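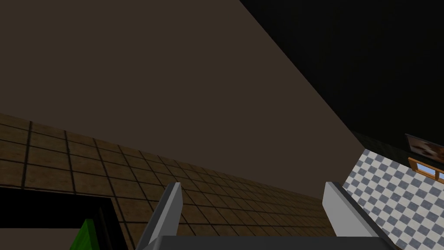

The woman at the ferry office said the last boat to Tak had never once waited for anyone, and she did not see why it should wait for a clock.

I told her the clock was in the van and the van was in the line. She looked at the van, then at my ticket, and went back to her sandwich.

My aunt had left me the clock and my brother the house. It was a tall clock and it ran four minutes slow, and she had set her whole life by it. She missed the start of every church service for as long as I knew her. My brother wanted the thing out before the buyers came in March. He had already padded it with old magazines, and one had slid loose on the seat beside me. I read it while I waited for the gate.
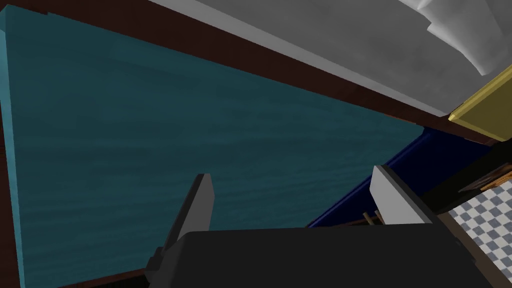
Stundeo, Vol. 22, No. 4

There was a short story in it that she had marked in pencil. A man walks to the harbor every night to meet a boat, and the boat comes in, and he goes home without speaking to anybody who gets off. She had written "yes" next to the last paragraph. I read it twice and could not tell what she was agreeing with.

A deckhand knocked on the glass. The crossing was off because of the wind. I could sleep in the van or drive back to the house, he said, and he would drive back if it was him.

So I drove back. My brother was up, putting plates in a box from Carton. He asked if I had forgotten something.

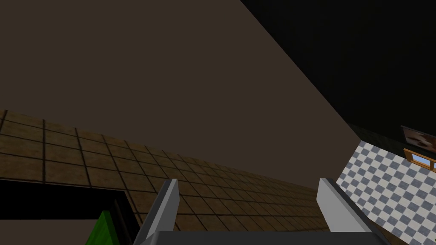 Brown floor tiles, laid square.

We carried the clock in again between us and stood it where it had been. It had stopped somewhere on the road. He opened the case and gave the weight a pull — the way she used to, without looking — and it started.

"Set it right," I said.

He checked his watch and moved the hand. Then he moved it back four minutes and shut the door.

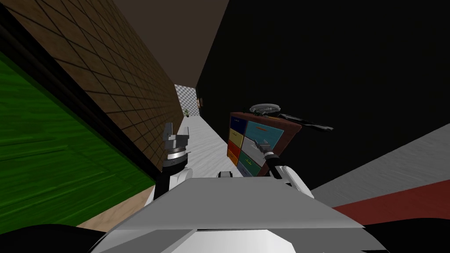 Skundness, 2020-12-28

The wind dropped before it was light. I wrote my brother a note and left it under the sugar bowl. It said he could keep the clock if he would tell the buyers it was staying. I took the magazine.

The boat was still at the dock when I got there, with the ramp down. I was the only car.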